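**塞内克(Serneck)配餐中心供稿 | 供媒体使用,无发布时间限制**

# Dradar 双臂摆盘工位在塞内克配餐中心投入日常运行,冷餐班组岗位职责同步调整

Rorberg 餐饮服务公司与自动化集成商 Dradar 联合宣布,双方在塞内克配餐中心冷餐车间部署的双臂摆盘工位已结束试运行,自 12 月起纳入正式排班。该工位承担会议水果盘与客房水果碗的取放、摆放及转移工序,由冷餐班组现有人员操作和监护。项目不涉及岗位裁减,涉及的是工序划分、班次时间和培训要求的变更。

塞内克配餐中心为周边酒店和会议场所供应冷餐,水果类产品的高峰集中在清晨。过去,摆放工序由班组成员站立完成,同一动作在一个班次内反复进行,清洗、挑选和贴签则穿插其间。Rorberg 运营部门在立项文件中将这种穿插列为主要问题:人员频繁换岗、换手套,工序记录难以与具体批次对应。

工位建成后,清洗和挑选仍由人工完成,机器不判断水果的成熟度,也不处理破损果。经挑选的水果进入工位,由左右两只夹爪完成后续动作。班组成员在交接点放行每一批次,并对成品做目视检查。成品碗的内容由当日订单决定,葡萄和香蕉是订单中最常见的组合。 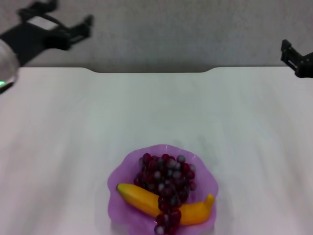
## 工位构成与工作方式

工位采用一张白色台面,台面后方为浅灰色墙面。双臂共用一个作业区,各自的可达范围在控制软件中划定,重叠部分同一时刻只允许一只夹爪进入。夹爪的开合力按水果种类分组设定:整串葡萄使用低力档,香蕉使用中力档,碗体的转移使用单独的一档。更换水果种类时,操作员在终端上选择品类,系统调用对应的参数组,不需要更换夹指。

视觉部分由两级组成。第一级是头部相机,负责确定碗和水果在台面上的位置;第二级是腕部相机,在夹爪接近目标时提供近距离画面。两级画面按同一时间基准存储,供班组在复核异常时调取。存储容量按最近 400 个作业循环设定,超出后由系统自动覆盖,被标记为异常的循环除外。

腕部画面在接近表面时会出现大面积的单一纹理,缺少可供定位的边缘。Dradar 在软件中为这类画面设置了单独的处理规则:当画面内没有可识别的目标时,系统不使用该帧更新位置,而是沿用头部相机的结果,并降低接近速度。若连续 10 帧无有效目标,夹爪停止并退回等待位,终端提示操作员确认。

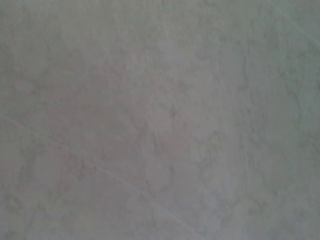 图:腕部相机近距离画面,灰色斑驳表面,画面内无目标物。

上述规则是在试运行期间根据班组反馈补充的。早期版本在遇到此类画面时直接报错停机,操作员须到终端前手动复位。修改后,多数情况由系统自行恢复,只有连续无效时才需要人工介入。

## 班组工作的变化

冷餐班组的岗位名称未作变更,岗位说明书有三处修订。

- **工位操作**:每班指定一名操作员,负责开机检查、品类选择、异常确认和收班清洁。操作员不得同时承担清洗岗位。
- **批次放行**:挑选岗位人员在交接点扫码放行,未放行的批次不进入工位。放行记录与成品标签关联。
- **轮换**:操作员岗位每两小时轮换一次,轮换时由接班人员核对终端上的未关闭异常。

班次时间方面,早班开始时间由凌晨 4:00 调整为凌晨 4:45。调整依据是摆放工序可在清洗开始后随即进行,不再需要等待人员从清洗岗转出。夜班收尾工作中增加了台面和夹爪的清洁项目,列入交接清单。

塞内克配餐中心冷餐班组长 Wumpini Laryea 表示:“以前早班的前半段基本都站在台前摆碗,手腕和肩膀的负担集中在几个人身上。现在这部分时间用在挑选和复核上。复核的要求比以前细,培训也比我们预想的长,第一周有不少人觉得终端上的提示太多。后来合并了一部分提示,现在的数量可以接受。”

Laryea 同时指出,工位对送入的水果有一定要求。葡萄梗过长或果串松散时,夹爪容易带起相邻果粒,此类果串由挑选岗位修剪后再放行,或者直接转人工摆放。人工摆放台予以保留,用于小批量、特殊摆盘要求以及工位停机期间的生产。

## 试运行数据

试运行期间,工位在正常品类下的循环自主完成率为 91%,其余循环由操作员介入后完成或转人工。介入原因按数量排序依次为:果串形态不符合要求、碗体位置偏移、腕部画面连续无效。该数据由 Rorberg 运营部门根据终端日志统计,统计范围不含停机保养时段。

工位单班设计处理能力最多 100 碗。Rorberg 在排产中没有按设计上限安排订单,超出工位安排的部分由人工摆放台承担。

## 移动阶段的监护

夹爪在两个作业点之间快速移动时,腕部相机画面受运动影响,细节不可用。系统在此阶段不做目标识别,仅记录画面,移动路径由关节位置数据控制。现场监护依靠作业区边界的安全扫描装置,人员进入边界后双臂减速,进一步接近则停止。

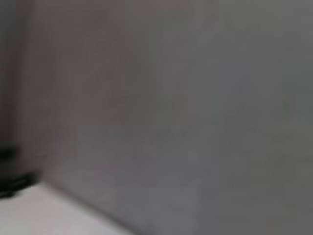

图:腕部相机画面,运动模糊状态。画面大部为灰色墙面,左下为浅色平面。

Dradar 项目工程师 Darius Preda 表示:“移动阶段的画面对识别没有用处,对复核有用。操作员确认异常时,需要知道夹爪停下之前朝向哪里,模糊的画面也能给出大致方向。因此我们保留了全部帧,没有按清晰度筛选。”

Preda 介绍,控制软件的下一次更新将调整异常界面,把两级相机的画面并排显示,并允许操作员为异常添加文字备注。更新在保养时段进行,不影响早班生产。

## 培训与后续安排

冷餐班组全体成员已完成基础培训,内容包括安全边界、急停与复位、品类选择和清洁规程。操作员岗位另设进阶培训,由 Dradar 工程人员在现场授课,考核合格后方可单独当班。培训时间计入工时。

Rorberg 计划在 Văduva 配餐点开展同类工位的可行性评估。评估范围包括场地尺寸、供电条件和当地班组的排班方式,评估结果将决定是否立项。塞内克的参数组不会直接移用,Văduva 使用的碗型与塞内克不同,夹爪力档和放置点需重新标定。

## 关于 Rorberg

Rorberg 为酒店、会议场所和企业客户提供冷餐与配餐服务,下设塞内克和 Văduva 等配餐点。

## 关于 Dradar

Dradar 从事食品后段工序的自动化集成,业务包括工位设计、控制软件开发、现场调试和操作人员培训。

**媒体联络**:Rorberg 企业传播部;技术问题由 Dradar 项目组答复。现场采访须提前预约,进入冷餐车间的人员须遵守更衣和洗手规定,早班生产时段不安排拍摄。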